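Section 3: Working alongside the Cerkex floor unit

3.1 Division of work
The Cerkex unit cleans the open marble of the lobby at Ellanham. Furniture, upholstery and lacquered surfaces remain the task of the attendant on duty.

1. Check the panel by the service door. A green light means the unit has started its route.
2. Begin with the seating groups furthest from the unit.
3. Wipe each side table by hand with a folded cloth.

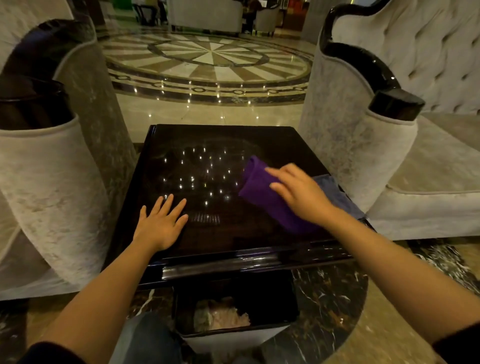
Figure 2. Hand wiping of a lacquered side table.

CAUTION: Do not place bins, trays or cloths on the open floor during a route. The unit will stop and must be restarted at the panel.

3.2 Applying product
4. Put small spots of foam on the tabletop – never on the chair arms.
5. Steady the table with the free hand and rub until the foam has gone.

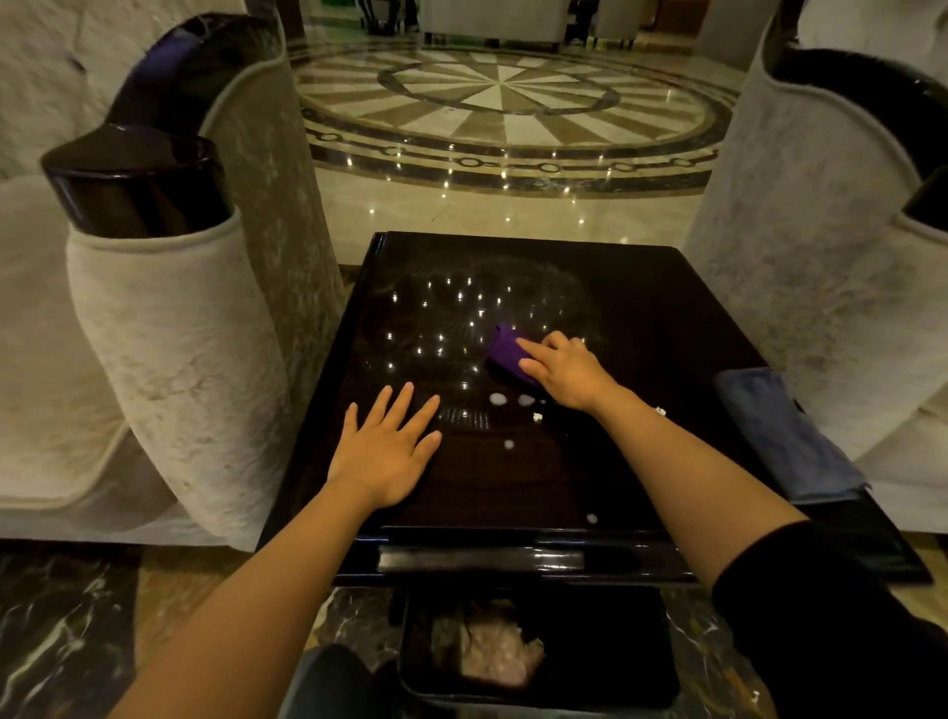 One attendant at Clirnholm wrote that the mopping used to fill the first half of the shift, and that the tables now get the time they always needed, though she misses having a colleague on the floor with her. Sites should plan breaks so that attendants working alone have contact with other staff.

3.3 Finishing and records
6. Go over the top again with a second cloth.
7. Enter the number of tables completed in the Honorato log. Unit faults go on form 19, not in the log.

NOTE: The log is used to plan staffing. It is not used to time individual attendants.

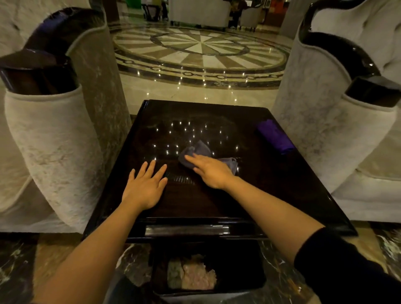
Ellanham, August
Revision 3. Step 1 now refers to the panel light; the former telephone check on extension 1725 has been withdrawn.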